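Subject: Re: Wrong fee on withdrawals from the Poltlow wallet
From: Tiina Leinonen
Date: 2/28/23

McPhee wrote:

> I moved 245 tokens out of my Poltlow wallet last night and the fee
> came to 8. The fee page still says it should be under one. Support
> sent me a form reply and closed the ticket. Has anyone else been
> charged like this, and is there a way to get it back? I have another
> withdrawal to make and would like to know whether to wait.
>
> Also, does the Fudau exchange still credit deposits after 20
> confirmations or did they put it up?

Yes, I had the same thing. I went through my own withdrawals and the high fee only shows up on the ones made after the wallet update. Before that they are all as you would expect.

As far as I can tell the wallet is taking its estimate once, when you open it, and then holding on to that figure. I had left mine open through a busy spell and the estimate was still the one from the peak. Closing it and opening it again brought the fee down to the normal amount straight away. I would try that before your next withdrawal, and look at the figure on the confirm screen before you press the button. The old version used to warn you if the fee was above a set share of the amount - the new one doesn't, or at least mine doesn't.
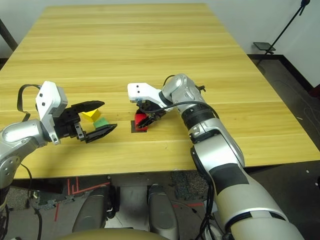
Blocks on the table, yellow and green

On getting it back, I doubt you will. The fee goes to whoever included the transaction, so Poltlow doesn't have it to return. They could pay you out of their own pocket and they did do that for a few people in June, but those people had the transaction ID, a screenshot of the confirm screen and the wallet log. If you have kept the log, open a new ticket and attach it at the start. Replying to the closed one does nothing, I have tried.

The log is under Settings, then Advanced, then Export. It only goes back 30 days, so don't leave it too long. Take out your addresses before you post any of it here. The list archive is public and we have had people paste in far more than they meant to.
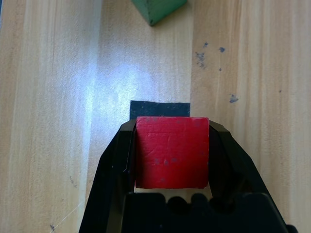 The red cube, close up

Fudau is still on 20 confirmations for me. My last deposit took nearly an hour to show, but the chain was slow that evening and it was credited as soon as the count was reached. They ask for more on larger amounts. I don't know where the line is, and their help page gives two different answers depending on which language you read it in.

Jomar said in the other thread that he sets the fee by hand now. That works, but if you go too low the transaction just sits there, and the new version has no button for raising it afterwards. I would leave it on automatic and restart the wallet first.

If you do export the log, could you tell me what it has on the line starting "estimate"? Mine has the same time on every entry, and I would like to know if yours does too before I send in a bug report.

Tiina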